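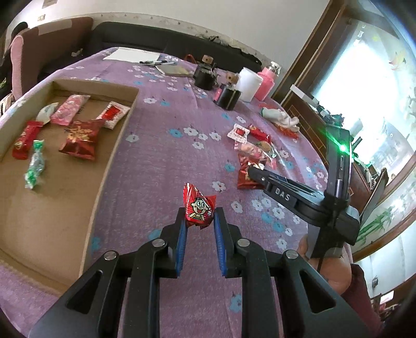 Sorting the lolly stash – do you keep the lid or go to jars?

pebblecrick
Right so we did the big sweets sort arvo before last. Box lid on the round table, good ones in the lid, rest still on the cloth. Lid is too shallow, things slide off as soon as you lift it. 37 pieces by the end, from a bag that cost me 4,000 points on the Ziltatow rewards thing. What does everyone store theirs in??

yeo_side
Jars. Always jars. Ants here by May if you leave anything in cardboard.

mudgee_tin
Disagree, individually wrapped stuff is fine in cardboard. Mine's been in a shoebox lid at the Trulcombe flat for ages, no ants. Jars you just forget whats at the bottom.

yeo_side
you don't have our ants

pebblecrick
There's two black canisters with corky looking lids at the back of the table but they're spoken for. And the long pink bar wouldn't go in standing up anyway I reckon

tarpaulin39
Sort by what goes soft first. Chocolate one pile, hard candy another, savoury snacks seperate or everything tastes of prawn. Also is that the little red one with the cartoon boy's face on it? Haven't had those in years

pebblecrick
Yep that's him. Smiley kid. Haven't opened it yet

mudgee_tin
Milk flavour, surely.

tarpaulin39
don't think so, the milk ones I had were a different colour. Could be wrong

quollbucket
Cundau do a divided tray, 140 mm deep, fits on a shelf. Bit dear. Chuck the crumpled plastic bag though, pink and white one up the back – drives me mad looking at it

pebblecrick
Bag stays, it's for the wrappers. Will look at the tray, ta. Lilac tablecloth is going in the wash either way

yeo_side
jars.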